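Plateau Trokorholm effet marbre : sept mois de cohabitation

Publié le 5/10/22 par Florante Mercado
Rubrique : Petit mobilier et accessoires

J'ai longtemps considéré le plateau comme un meuble pour gens qui prennent le petit déjeuner au lit, donc pour personne de ma connaissance. Puis j'ai acheté le Trokorholm, chez Hasau, un soir d'avril où je cherchais des ampoules. Je n'ai toujours pas d'ampoules.

Ce que c'est

Un carré blanc veiné de noir et de gris, avec un rebord. Le marbre est un marbre de théâtre : de loin on y croit, de près on admire l'effort. Ma belle-mère a passé la main dessus, a dit « ah », et nous avons parlé d'autre chose.

À l'usage

Je m'en sers pour tout ce qui roule, ce qui était mon vrai problème. Perles, billes, vis, petits pois les jours de grande ambition. Le rebord arrête une bille lancée sans méchanceté. Lancée par mon neveu, elle part visiter le dessous du buffet, où elle retrouve ses semblables.

La surface se nettoie à l'éponge. Le café laissé une nuit part aussi, à condition d'insister et de dire du mal de lui. En revanche les veines camouflent admirablement tout ce qui est petit et sombre : j'ai cherché une vis noire pendant un quart d'heure alors qu'elle me regardait. Pour les objets de couleur, aucun souci, on les repère depuis le couloir.

Côté bruit, un gobelet posé un peu vite claque franchement. J'ai fini par coller quatre patins de feutre dessous, et depuis le plateau glisse sur la table avec une aisance que je n'avais pas demandée.

Face à la concurrence

J'avais avant lui un Ramarer, rond, tout à fait élégant, dans lequel chaque chose finissait au milieu. Le Buckley est plus lourd et plus sérieux, mais son rebord est si haut qu'on a l'impression de travailler dans un évier. Le Trokorholm a des coins, et je n'aurais jamais cru écrire un jour que c'est un argument. On y cale un gobelet, il y reste, et le milieu est libre pour les mains.

Le gobelet vert hexagonal dans son coin, la petite boule turquoise et les bâtonnets au large : il reste de quoi s'occuper les deux mains.

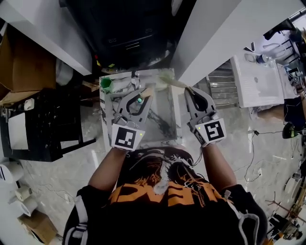 Les plus, les moins

Pour : le rebord, les coins, le nettoyage, un air de salle de bains d'hôtel à peu de frais.
Contre : le bruit sans patins, les vis noires, le « ah » de ma belle-mère.

Note : 72 sur 100. Il en aurait eu davantage avec des poignées.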